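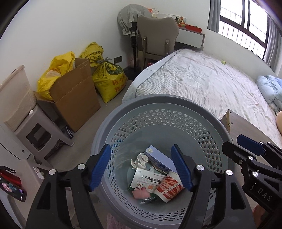

Two sisters, one lighthouse and a very noisy ghost

The Bestum Players open their new season with The Lolteren Light, a comic mystery about two sisters who inherit a lighthouse and find the old keeper still on duty, dead or not. We caught up with its author after a read-through at the Sheehan Theatre, and she was still laughing at the second act.

"I've wanted to write a ghost who's bad at it for years!" she says. "He rattles the wrong doors, he forgets whose turn it is to be haunted -- and then, near the end of act one, he gets something horribly right."

The first draft came together in February, in a rented room above a bakery in Raden. It ran to 249 pages, far too long for one evening, and she cut it hard. Gone are a goat, a wedding and most of a shipwreck. "I do miss the goat," she admits.

What's left moves quickly. The older sister wants to sell, the younger wants to stay, and the keeper has his own opinion, usually delivered through the plumbing. The director has him played by an actor the audience hardly sees until the storm, and our author loves the choice. "You hear him on the stairs and your neck prickles, even when you've just been giggling."

The Sheehan seats 500, the biggest house she has written for, and more than 60 people turned up to audition. She plans to sit in the back row on opening night, close to the door, with a bag of peppermints.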